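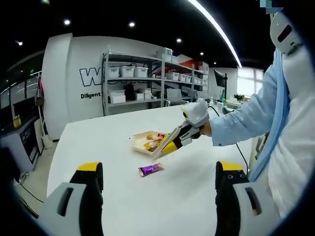 Progress Report to Brornent: Housing Ad Delivery Audit, Second Period

Work in this period covered ad delivery testing on the Dellon network and the first pass at a reporting tool for landlords and small agencies. The intake form and the test ad templates were finished in the previous period and have not changed.

Delivery testing

We ran 178 paired rental ads on Dellon between March and June. Each pair used the same text, budget, start time and landing page. The only difference was the targeting setting: one ad in the pair used the restricted housing category and the other used the general category with no audience limits. All ads were for real units supplied by Virk, which manages rental listings in 4 metro areas and approved every ad before it ran.

Ads in the general category were delivered to a narrower age range than ads in the housing category, even though no age limit was set. The gap was widest in the first day of delivery and shrank after that. We have not yet separated the effect of the bidding system from the effect of the image in the ad. The next round holds the image constant across all pairs in a metro area.

Seven pairs were dropped. In each case one ad was held in review long enough that the two did not run over the same hours. They are listed in the data file with a status code and are left out of the delivery tables.

Delivery reports from Dellon do not break out results by ZIP code for housing ads. We are using county totals instead. This limits what can be said about neighborhood effects, and the final report will state that limit in the methods section.

Reporting tool

The tool, Grinden, takes an exported campaign file and flags settings that may conflict with fair housing rules. The current build checks age, gender, location radius and excluded interests. It also checks ad text against a list of 270 words and phrases. The list was reviewed by outside counsel in May, and their edits are in the current build.

Two problems remain open. Grinden reads location radius correctly only when the export uses miles, and files in kilometers produce false flags. It also misses exclusions that were set at the account level, as these do not appear in the campaign export. The first is a small fix. The second needs a separate account export, and we are writing instructions for users on how to get one.

Budget

Ad spending is under plan because of the dropped pairs. Legal review ran over plan by a smaller amount. We ask to move the unspent ad funds to the next testing round. No change to the total award is requested.

Next period

- Rerun paired ads with fixed images in all 4 metro areas
- Fix the radius unit error in Grinden
- Release the tool to a test group of Virk property managers
- Deliver draft methods section to Brornent for comment

The cleaned data file and the current word list are in the shared project folder.

Related items

Housing Ad Delivery Audit: First Period Report
Paired Ad Test Protocol, Revised
Grinden Release Notes
Word List Review: Summary of Counsel Edits
Data Retention Plan for Ad Account Exports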